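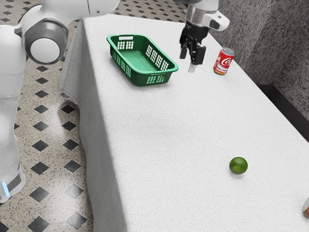
Home & Kitchen > Laundry and Linen

Tablecloth keeps creeping towards one end

I bought a grey-white cloth for our long table, the Moretti one, textured, cost me 40 quid. Every meal it drifts a bit further towards my father-in-law, and by pudding he has most of it in his lap. He has not complained, but he has started tucking it in. The table top is varnished and very smooth. Is there a fix that doesn't involve clips? I have had clips. They look like a church fete.

Dorin Matei

Brinside
You want an underlay. Felt-backed stuff off the roll, cut 2 cm short of the table all round so it doesn't peep out. Wipe the varnish down first, polish residue makes it ten times worse. Don't use the rubbery mesh meant for rugs, I did, and it left a waffle pattern on my nan's table that I have been covering with a tablecloth ever since.

Hyun
clips are fine

Drevex
Seconding the underlay. If you can sew, weights in the corner hems help too, though mine clonk against the legs whenever the dog goes under. Also check the table is level. Ours was 11 mm out and the peas had been trying to tell us for years.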